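Kirstin Shearer

Kirstin Shearer is a British painter and maker of painted furniture. She is best known for the Gulbridge Rooms, a long series of still lifes set in a single rented house, and for the household pieces she has painted and shown alongside them. Her work is usually grouped with that of other domestic realists of the 2000s, although she has said she does not much like the label.

Early life and training

Shearer grew up in Gulbridge, a market town where her father ran a paint and hardware shop. She worked behind the counter from the age of fourteen and learned to mix colours to order there. She left school to train as a signwriter and spent several years lettering shop fronts, boats and delivery vans before she applied to art college.

At college she studied printmaking first and moved to painting in her second year. Her tutors encouraged her to work on a large scale, but most of the canvases from this period were later painted over or cut down. Two survive, both views of a stairwell, and both remain with her family.

Career

Shearer's first solo exhibition opened in August 2000 at the Zanton Gallery, then housed above a bicycle shop. It included 35 small oil paintings on board, hung in one unbroken line at eye level. Reviews were few but mostly kind. One local critic complained that there was nothing in the pictures to look at, a remark that Shearer later used as the title of a print.

After the exhibition she gave up signwriting and rented the house that became the subject of the Gulbridge Rooms. She painted there on weekday mornings and taught an evening class on Thursday to cover the rent. The series shows kitchen tables, window sills, beds and cupboards, usually with one or two objects on them. No people appear in it, though coats and shoes sometimes do.

Her longest working partnership has been with the furniture workshop Kalniņš, which supplied plain cabinets and chairs for her to paint. The first results were shown with the pictures at Zanton and sold separately. Shearer objected to the split and asked that later groups be kept together, a condition that several buyers refused.

Style and technique

Shearer works from a narrow range of colours, chiefly greys, off-whites and a dull green she calls shop green. She paints on board prepared with several thin coats of ground, sanded between each coat, and adds the darkest areas last. Edges are ruled with a mahlstick, a habit kept from signwriting. Shadows tend to be soft, and are often given more room than the things that cast them.

The furniture is treated in much the same way. Shearer brushes the paint on by hand and does not use stencils, transfers or false ageing. Knobs and handles are generally painted in the body colour. 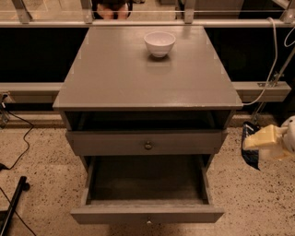
Grey-painted nightstand with open cubby and two drawers, a small white bowl on top.

Critics have differed over how the furniture should be seen. Some treat it as a sideline to the paintings. Others, including the authors of the Clurar exhibition catalogue, place it at the centre of her work and regard the still lifes as studies for it.

Later work

When the lease on the Gulbridge house ended, Shearer turned to etching. Her set Clurar Plates, named after the village where she now lives, was printed in a small edition and shown at the village hall before it travelled. She has since returned to oils, working on narrow upright boards, and still takes occasional signwriting jobs.

See also

Domestic realism
Painted furniture
Still life
Zanton Gallery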